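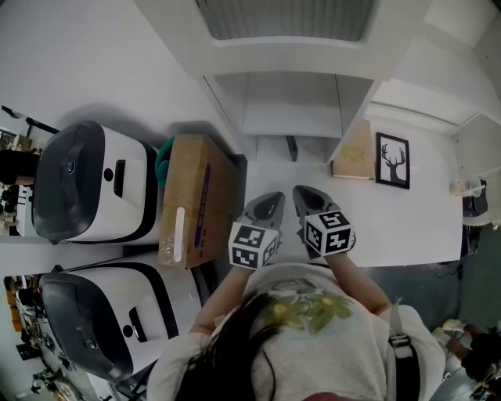 Guest Stays at Small Inns in Hedport
Project report, Enda Dunne

1. Purpose
The project looked at why guests at small inns in Hedport book a second night. Larger hotels were left out.

2. Method
I sent a short survey to guests of two inns, the Tufa and the Aken, during February. It had seven questions and 37 people answered. The Bukwood was asked to take part but was closed for repairs.

3. Results
Of the 37, 21 said they stayed longer than planned. Most gave breakfast hours or a late checkout as the main reason – price came third. Guests at the Aken mentioned street noise more often.

4. Limits
The sample is small and covers the off season only. A summer survey would probably give different answers on price.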